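6. Running the clutter check

Read this section before you trust any success rate you get out of Iltero. The method paper reports that the policy holds up on crowded tables. We could repeat that result in one of the two rooms we tried. Treat the claim as something to test on your own table, with your own junk on it.

6.1 Before you start

You need a finished base calibration (section 4), a policy checkpoint that was not trained on any object you plan to use, and a table the arm can reach across without hitting a wall or a bench. Turn off auto-retry in the Cirgate panel. With auto-retry on, a missed grasp followed by a lucky one gets logged as a single success, and your number will look better than it should.

CAUTION: Keep your hands off the table whenever the arm is powered. The soft stop is slow. Use the red button on the wall box.

6.2 Laying out the table

1. Pick objects of mixed size and finish. Include at least one shiny metal item and one thin item that lies flat.

2. Place the objects by hand, with no grid and no template. People who use a template tend to space things evenly, and even spacing is the easiest case.

3. Put one item close to an edge. The planner is supposed to refuse grasps that would push an object off the table. Check that it does.

4. Leave the rest of the room as it is. Do not hang a plain backdrop. The authors say the background makes no difference, so give it a chance to make one.

5. Save the layout under a new name. Never overwrite an old one.
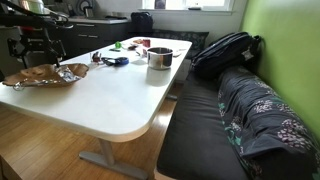

Figure 6-1. Mixed objects on a white tabletop, with a steel pot near the middle and foil in a bowl at the left edge.

White tabletops deserve extra care. Ours reflected enough daylight to throw off the depth estimate, and the first batch looked worse than it was. Hinata Nagano reran it with the blind down and got some of the loss back. We still report both batches.

6.3 Running the trials

1. Load the layout and choose Fixed Order. Random Order hides which object caused a failure.

2. Set the trial count to 61 or more. The default is 4, and four trials tell you next to nothing.

3. Enter a seed. We use 3152 so that our logs can be compared. Any number will do if you write it down.

4. Press Run. After each trial, put the moved object back on its saved outline before you confirm.

5. Score the trial yourself, then open the automatic score. Do it in that order.

NOTE: A grasp counts only if the object is lifted clear and held until the timer ends. Dragging does not count. The automatic scorer sometimes disagrees, mostly with thin items, and we would side with the person watching.

6.4 Reading the result

The results page shows a single percentage in large type. Ignore it for now and open the per-object table. In our May runs the average looked fine while the scissors failed over and over, and the easy objects covered for them.

Compare against the Kwok baseline, which is a plain depth-only grasp planner. If Iltero does not beat it on your table, say so in the report. Urszula Borkowska reviewed 111 of our logged trials by hand and found that much of the gap between the two methods came from how failures were labeled. We have not settled how much.

Known problems:

Scores drop when the table is moved between sessions, even after recalibration. Cause unknown.

Confidence values run high on metal. Do not use them to filter trials.

The Fludden export leaves out aborted trials. Add them back by hand and count them as failures.

Send logs that disagree with ours to Farah Pasaribu, along with the seed and the saved layout. Section last revised Aug 2, 2026.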